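Chapter 7
Desktop Teardown and Component Sorting

Topics in this chapter
7.1 The chassis as a work area
7.2 Order of removal
7.3 Processor sockets and contact damage
7.4 Memory and expansion cards
7.5 Drives, carriers and cable runs
7.6 Grading and storage of recovered parts

Before you begin
Chapter 5 covered electrical isolation and Chapter 6 covered static control. Both are assumed here. A student who has not completed the grounding check at the end of Chapter 6 should do so before opening a case.

Terms introduced
carrier, contact field, drive cage, grade, load plate, release latch, retention frame, teardown sheet

Introduction

Teardown is the controlled removal of parts from a computer with the intent of using at least some of them again. It differs from scrapping in its order and in its records. In scrapping, the case is opened by the quickest means and the contents are separated by material. In teardown, each part is released by the mechanism its maker provided, inspected, graded, and placed in a holder that protects its contacts.

The distinction affects yield. The Stomer depot in Prarport processed 562 desktop towers during the period used for the tables in this chapter. The units came from offices and schools, and most were of the same general layout: a steel chassis, a power supply in one rear corner, a drive cage toward the front, and a single main board fixed to the far side panel. Table 7.1 lists the parts recovered from these units by type and grade. Sockets and memory slots account for most of the boards placed in the lowest grade, and nearly all of that damage was recorded as handling damage.

The teardown sheet used throughout the chapter is the Harb sheet, reproduced in Appendix C. It has one line per part and 3 columns: slot of origin, grade, and holder. Older sheets, including the Stalura form still found in some shops, record only the part and the grade. They are adequate for resale but do not allow a fault to be traced back to its position in the machine.

7.1 The chassis as a work area

A tower is designed to stand upright in use and to be serviced on its side. With the removable panel facing up, the board lies flat, cards stand away from it, and loose screws fall onto a surface where they can be seen. Work on an upright tower is limited to checking fans and reseating external connectors.

The bench should allow clear space on at least 2 sides of the case. One side is reserved for tools and the other for holders. Parts are not stacked, and parts are not set down inside the chassis after release. A module resting on a board can scratch the solder mask, and a screw beneath it may go unnoticed until power is applied.

The front of the case is turned toward the technician where bench depth permits. In this position the drive latches are within reach of either hand.

Cables deserve attention before any part is released. In most towers the supply leads are longer than the distance they cover, and the excess is folded into the open middle of the case. Trace each lead from the supply to its connector, and note on the sheet any connector that is already unseated. Data cables are traced in the same manner. Their jacket colors are chosen by the manufacturer and should not be relied on to identify a port.
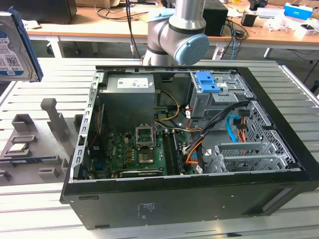

Once the cables have been traced, the drive leads are disconnected at the drive end first. Grip the body of the connector and pull in line with the contacts. Connectors with a metal spring clip must be pressed before they are pulled. If a connector does not move under light force, look for a clip on the hidden face.

A raised retention frame on a processor socket means that the contact field is exposed and must be covered before other work continues. Fit a socket cap if one is available. If none is available, lower the frame without locking it and mark the board for early removal. Nothing should be carried across an open socket, including cables. A lead dragged over the field can bend several contacts in one pass, and straightening them is rarely economical at the grades discussed in Section 7.6.

Holders are loaded as parts are released. A holder should support a part by its edges or by its carrier, keep the label readable, and leave the contacts free of pressure. Drives that come out in a carrier stay in the carrier until they reach the data station. Memory modules go into slotted holders, one to a slot. Small boards are kept apart from drives, whose weight can crack them if a holder tips.

Allow 60 minutes for a first complete teardown, including the sheet. Speed is not assessed in the exercises for this chapter.

Check your understanding
1. State the position in which a tower is serviced and explain how it affects loose screws.
2. Why are data cables traced by connector instead of by color?
3. A board is found with its retention frame raised and no cap is available. Describe the next two steps.
4. Which column of the Harb sheet is missing from a form that records only part and grade, and is needed to trace a fault to its position?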